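# Über uns

Rewi ist ein Sortier- und Kommissionierbetrieb für elektronische Kleinteile. Wir vereinzeln, prüfen und verpacken Leiterplatten, Sensorleitungen und Steckverbinder für Gerätehersteller und Reparaturbetriebe. Eine eigene Fertigung haben wir nicht. Angenommen werden Lose ab 10 Stück, nach oben begrenzt nur die Lagerfläche.

Der Betrieb wird von Hildegard Kröger (Technik) und Frauke Steinbach (Auftragsabwicklung) geführt. Insgesamt arbeiten hier sieben Personen, davon vier in der Sortierung und Sichtprüfung.

## Was wir bearbeiten

Der größte Teil des Wareneingangs besteht aus zwei Gruppen:

- bestückte Leiterplatten, auch in runder Bauform, mit Elektrolytkondensatoren und Anschlussklemmen
- Sensoren mit angeschlossener Leitung, einzeln oder paarweise

Beide Gruppen kommen häufig gemischt an, als Schüttgut oder in Sammelbeuteln. Leitungen haben sich dann oft ineinander verhakt, Stecker sind verdreht, Platinen liegen mit der Lötseite auf den Bauteilen der nächsten. Das Vereinzeln ist deshalb ein eigener Arbeitsschritt und wird auch als solcher abgerechnet.

Der Artikelstamm umfasst derzeit 928 Positionen. Jede Position hat ein Datenblatt mit Referenzabbildung, zulässigem Biegeradius der Leitung und Verpackungsvorschrift. Neue Artikel werden vor dem ersten Los angelegt, dafür benötigen wir ein Musterteil und die Zeichnung.

## Arbeitsweise

Sortiert wird auf hellen Tischen in flache Schalen. Kunststoffschalen dienen der Bereitstellung und der Ablage nach Artikelgruppe, Edelstahlschalen mit weißer Einlage der Zusammenstellung. Die Einlage wird bei jedem Loswechsel ersetzt. Auf weißem Grund sind abgebrochene Anschlussdrähte, Lotreste und Isolationspartikel ohne Hilfsmittel zu erkennen, auf farbigem Kunststoff nur bedingt.

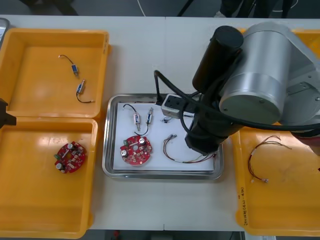
Für die Ablage gelten einheitliche Regeln. Leiterplatten liegen einzeln und mit der Bestückungsseite nach oben, sie werden nicht gestapelt. Sensorleitungen werden am Gehäuse gegriffen, nicht am Draht. Ein loser Bogen ist zulässig, ein Knick führt zur Aussonderung. Teile verschiedener Artikelnummern dürfen nur dann gemeinsam in einer Schale liegen, wenn sie zum selben Satz gehören.

Die Sichtprüfung erfasst:

1. Vollständigkeit des Satzes laut Stückliste
2. Bauteile mit erkennbarem Schiefstand, insbesondere stehende Kondensatoren
3. Anschlussklemmen auf Risse und fehlende Schrauben
4. Leitungsaustritt am Sensorgehäuse
5. Stecker und Kontakte auf Verformung

Eine elektrische Prüfung ist nicht Bestandteil des Standardumfangs. Auf Wunsch messen wir Durchgang und Isolationswiderstand - der Prüfplan ist dann vom Auftraggeber vorzugeben.

## Verpackung und Rückverfolgung

Geprüfte Sätze werden in ableitfähige Beutel verpackt und mit Artikelnummer, Losnummer und Kürzel der prüfenden Person gekennzeichnet. Ausgesonderte Teile gehen getrennt und mit Fehlercode zurück, eine Entsorgung erfolgt nur nach schriftlicher Freigabe. Die Losdaten führen wir in Kisirano, unserer eigenen Lagerdatenbank. Auszüge erhalten Kunden als CSV-Datei mit dem Lieferschein.

Für wiederkehrende Sätze gibt es das Behältersystem Bukham: flache Schalen mit Deckel, die zwischen Kunde und Betrieb umlaufen. Sie entfallen beim Versand als Einzelsatz. Die Reinigung der Umlaufschalen übernehmen wir, beschädigte Deckel werden zum Selbstkostenpreis ersetzt.

## Anfragen

Für ein Angebot benötigen wir Stückliste, Losgröße, Anlieferzustand (gemischt oder getrennt) und gewünschte Verpackung. Technische Rückfragen beantwortet Hildegard Kröger, Termine und Abrufe koordiniert Frauke Steinbach. Musterlose werden zu denselben Bedingungen bearbeitet wie Serienlose.

Stand: 6. Juni 2022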